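4.3 Perda de referência de inclinação em passagens estreitas

Dos 35 episódios simulados no cenário Sultholm, 13 terminaram em parada de segurança antes que o robô alcançasse o final do corredor. Em todos eles o registro apresenta a mesma sequência: a estimativa de atitude do tronco diverge do valor fornecido pelo simulador, o controlador da base tenta compensar um erro inexistente e o corpo se inclina até que o supervisor Nurkari interrompa os atuadores. O limiar de interrupção não foi alterado entre os episódios.

A falha foi inicialmente atribuída ao atrito configurado para o piso de mármore. Essa hipótese foi descartada por Bittencourt, que repetiu os episódios com o coeficiente original e com o valor adotado no cenário Tullska, sem mudança no instante da divergência. O fator comum era a postura dos braços – ambos estendidos à frente, com as garras abertas, entre painéis de madeira. 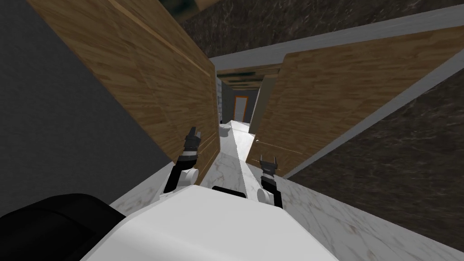

Figura 7. Robô em vista inclinada, com os dois braços voltados para a passagem (renderização do simulador).

Nessa postura, o modelo de massa utilizado pelo estimador permanece fixo na configuração recolhida. O deslocamento do centro de massa é então interpretado como rotação do tronco, e a correção aplicada pela base agrava o desvio. O filtro visual deveria limitar o efeito, mas rejeita as medidas quando o resíduo ultrapassa 2 desvios-padrão, condição satisfeita logo nos primeiros ciclos da divergência. A partir desse ponto o estimador opera somente com dados inerciais.

Duas modificações foram avaliadas. A primeira atualiza o modelo de massa a cada ciclo, a partir das posições articulares; a segunda suspende a compensação da base enquanto o filtro visual estiver rejeitando medidas. Com a primeira, 2 episódios ainda resultaram em parada – ambos com transição brusca do braço direito. A combinação das duas não foi testada no cenário Bezerra, cuja geometria exige recuo com os braços estendidos.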